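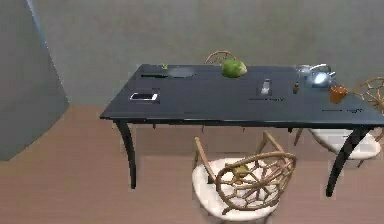 17 January 2024
By Lucie Dufour

When Shazia Swati moved to Niltunport, she knew one person in town and could make exactly 2 soups, neither of them very good. I mention it only since she brought it up herself, before I had my coat off, and went on laughing about it for quite a while.

These days she runs the Rurnalora supper club, which meets once a month and seats 30 people when everybody squeezes in (and everybody does squeeze in). "I was lonely, that's the plain truth," she told me. "I figured people will come out for food even when they won't come out for anything else."

The first supper was in October, and seven people came. She had cooked for 40.

"I was sending lentils home in jam jars," she said. "I think half of them came back the next month to return the jars!"

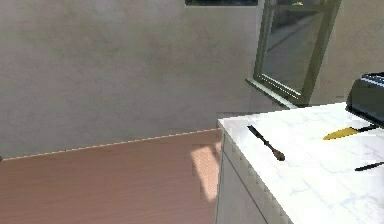
The cooking has improved, she says, mostly thanks to her guests, who are generous with advice and not at all shy about it. One of them taught her to fry the onions much longer than she thought was decent. Another still writes her little notes about salt.

I asked whether she ever thinks of turning it into a restaurant, and she shook her head before I'd finished. "Oh, no. In a restaurant you don't have to talk to the next table. Here you have to pass them the bread."

The next supper will be a potato one, with three kinds of pickles, and she's still deciding about dessert.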